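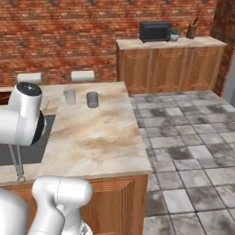
Getting the arm to stop clipping the island

I spent most of September's evenings on the kitchen setup and it finally runs clean, so these are my notes before I forget them.

The arm model came from the Tunell package and the kitchen is the brick wall one from Jemcombe, the one with the marbled island and the sink set into it. Both load fine alone. Together, the arm started 2 cm too low and the forearm touched the countertop on the first step. The solver pushed it out hard, the cups went over, and every run after that was useless.

First thing I did was raise the base. That fixed the contact at startup but put the far side of the counter out of reach, where the two cups are. I put it back and changed the home pose instead, with the elbow joint higher and the wrist swung toward the sink. Seven degrees on one joint was enough.

Collision meshes

The faucet had a single convex hull around it, so as far as physics was concerned it was a solid block. I split it into separate pieces. I did the same for the sink, which had been closed over at the top. If you drop something in your sink and it floats at counter height, check that first.

The cups needed more friction and a little more mass. The defaults were so light that closing the gripper on one shot it across the floor tiles.

Joint settings

I lowered the damping on the wrist and left the shoulder alone. Before that the wrist lagged behind the command and drifted on long moves. I also went from 300 solver steps per second to double that. It's slower, but the shaking at the joints went away.

What I check now before a batch

Load the scene with the arm frozen and look for contacts. There should be none on the arm.
Move each joint to both limits, one at a time.
Run 15 resets and compare the cup positions.
Save the config under a new name.

I skipped that last one twice and lost an evening each time. The configs live in my Warkico folder with the date in the name.

Still to do: the cabinet doors on the back wall. The hinges are in the file but I haven't tested them.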